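FOR IMMEDIATE RELEASE

Javell moves to new home in November, adds forums and galleries

Javell, the movie news blog, is leaving its old host. New site, new address, same crew. Switch happens Saturday, 9 a.m. Expect some downtime while the domain catches up.

What's moving: all 1166 posts, plus comments going back to the start. Old links will redirect. If one doesn't, tell us.

What's new: photo galleries for set pictures and posters. Threaded comments. A forum, run on Ondico software, open to 400 members in the first round. Trailer pages that load on a phone, finaly. Search that works.

"We outgrew the old place a year ago," said Jabari Mwakalinga, founder and editor. "Readers kept asking for somewhere to argue about casting. Now they get it."

Reviews stay free. No sign-up to read. Forum accounts need a email address and thats it.

Also launching: the Mwaipopo Reel, a weekly column on East African film, 60 back installments posted on day one. Hosting by Wolatov.

RSS readers, your feed address changes. Resubscribe from the front page after the switch.
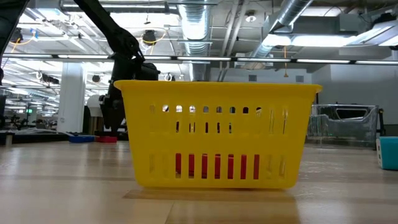 Press contact

Jabari Mwakalinga, Javell. Use the contact form, subject line PRESS. Logos and screenshots on request.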